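Suvico Demo Day: the Mukton arm and hand, up close

Product page / Demo visits / Mukton

Updated 26 August 2023

I get asked the same thing every week: can we come see it run before we talk money? Yes, please do! The Mukton is much easier to judge standing next to it than from a spec sheet, and I would much prefer you spend a morning with us in Bastum than sit through a slide deck. So this page is half product page and half "what to expect when you visit," and I've tried to keep it up to date with what we're really running on the floor.

What you'll see

Our main demo right now is office chair assembly. We picked chairs after a customer visit last year where somebody asked if the arm could handle "normal stuff, you know, furniture," and I said sure, a bit too quickly, and then we had to go and do it. A chair is a great test piece. You've got shiny metal, soft cushions, plastic bags that go wherever they like, and casters that roll off the second you let go of them (I have chased plenty of them across the room). We do it on the carpet, at floor level, the way a person in an office would put one together. There's no fixture and no neat tray of parts.

A full session has 16 steps. Some of them are dull to watch, I admit, but the part pickups are fun, and people always crowd in when the hand goes for something thin and slippery. We'll run it at normal working speed first and then slow it down so you can follow the fingers.

The hand

The fingers are jointed metal links with rounded black rubbery tips. The tips are the part that wears, so treat them like tires. They pull off and the new ones push on, and you'll get a chance to swap one yourself if you want to. There's a small camera down at the wrist looking along the fingers, and we put its view up on the big monitor during the demo. Most visitors end up watching that instead of the arm, me included.

The sleeve

The arm wears a black fabric cover from the shoulder down to just short of the wrist. It keeps dust and packing fluff out of the joints and it comes off for washing. It does make the arm look bulky, and in tight spots you need to leave more clearance than the bare arm would want. Ask me about it when you're here, because there's a slimmer cut on the way and I'm hoping to have one to show in November.

What's in the box

Arm, hand, wrist camera, sleeve, one spare sleeve, a set of 5 replacement fingertips, the controller and the Ho teaching software on a one-year license. The floor stand is separate. So is the cart, which I'd get if you plan to move the thing between rooms more than once in a while. Lead time is 19 working days at the moment.

Coming to visit

Groups of up to 15 are fine. More than that and the people at the back can't see anything. Plan on two hours. Closed shoes, long hair tied back, and stay behind the yellow tape while the arm is live. Coffee is free and pretty decent!

Bring your own parts if you can. Seriously, this is the best thing you can do with the visit. A bag of brackets, a cushion, a weird cable, whatever is giving you trouble at your place. I can't promise the hand will manage it on the first try, but we'll set it down on the carpet and have a go, and you'll learn more from ten minutes of that than from anything I could write here.

You can film as much as you like. If you'd like the wrist camera recording from your session, tell us before you leave and we'll send it over.

To book, use the visit form on the Suvico contact page and pick "Mukton demo" from the list. Morning slots go first.
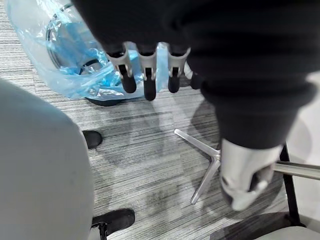 The Mukton hand over the chair parts, from the wrist camera. Chrome base on the carpet, blue bag behind the fingers.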